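Clutusley @clutusley
June 19, 2020

Spent the morning going through the play kitchen box before it goes to my sister's kids. Posting what I kept, what I tossed and how I cleaned it, as a few of you asked last time I did toys. Long thread.

The box was a mix of three sets. One came from Trallance, one was a hand-me-down from Peadar Buckley when his boys outgrew it, and the rest is loose stuff from yard sales. Nothing matches. The kids never cared.

First step was dumping everything on an old sheet on the floor and pulling out what wasn't kitchen stuff. Crayons, a sock, two train cars, a lot of dried play dough.

Then a crack check. I run a thumbnail along every seam. Anything hollow that has split goes in the trash. Water gets inside and you can't get it out, and then you have black gunk in there. Lost a corn cob, a drumstick and the big eggplant that way.

The squeaky tomato went too. It still squeaked, but it rattled when I shook it and I didn't like that.

Washing: dish soap and warm water in the kitchen sink, old toothbrush for the creases. I don't use the dishwasher for this kind of thing. I did once and the lid of a teapot came out shaped like a potato chip.

Foam pieces (there was one slice of bread and a fried egg) I don't soak. They hold water for days. Wipe and leave in the sun.

Sticker residue from the yard sale price tags comes off with cooking oil on a paper towel. Leave it 8 minutes or so, rub, wash again with soap. The oil has to come off completely or everything picks up lint in the box.

Marker is harder. Rubbing alcohol got most of it off a cup and took some of the shine with it. I can live with that. A blue line on the saucepan isn't moving and it's going to my sister as is.

Plates and bowls are the easy part. Flat, no seams, one wipe. If you are buying plastic food for a toddler I would spend less on the food and get a couple of full-size plates. Ours got used for everything, including a steering wheel.

The little doll-size plates that come with most sets are useless past the first week. They slide around and nothing fits on them. I put those in the donation bag with the tiny forks.

Somebody asked how I decide what goes in the box when there's way too much of it. I lay out a place setting on the table and see what goes with it. A plate, and food that looks right next to the plate. If the piece is half the size of everything else it doesn't go.

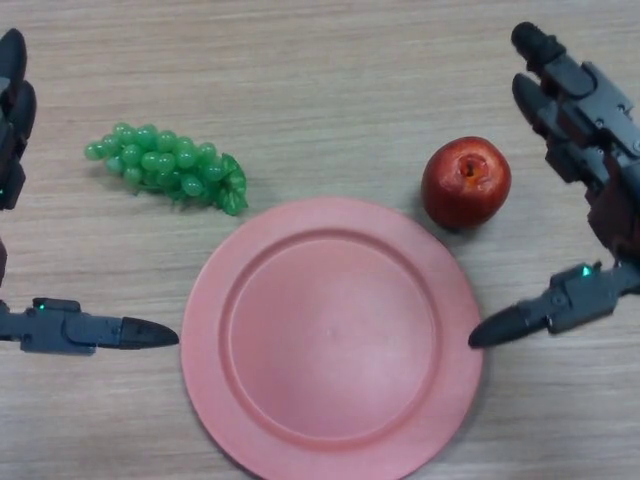
The pink plate was the first one I settled on. It's big, it has a wide rim and a dip in the middle, and fruit stays in the dip if you carry it across a room at toddler speed. The red apple and the bunch of green grapes both go with it.

Grapes are the worst thing to clean, by the way. All those little balls packed together, and the leaves at the top have points that catch on the sponge. Swish them in a bowl of soapy water, rinse under the tap, shake hard, hang them up by the leaf end overnight. Don't put them away the same day.

Also tug on every single grape. If one moves, the bunch doesn't go to a house with a baby in it. My sister's youngest puts everything in her mouth so I was strict about this.

Same for leaves and stems on anything else. I pulled a stalk right off a pear with two fingers. Trash.

For storage I've given up on the original cardboard. A plastic shoebox with a lid holds the food, and the plates stand up along the side of a bigger bin. Big bin came from Clallby, the hardware place, and it's the plain kind with clip handles.

No labels. I did labels on the last lot and Kieran Mac an tSaoi pointed out that none of the people using it can read.

Still missing: the lid for the saucepan and the second half of the velcro orange. If they're under the couch they will turn up when we move it for the new rug, and I'll mail them.

Next thread will be the puzzles. There's one with 2000 pieces that I bought for myself and never opened, so that one may get skipped.

Edit for the person asking about bleach: I don't use it on toys. Soap, rinse, air dry, done.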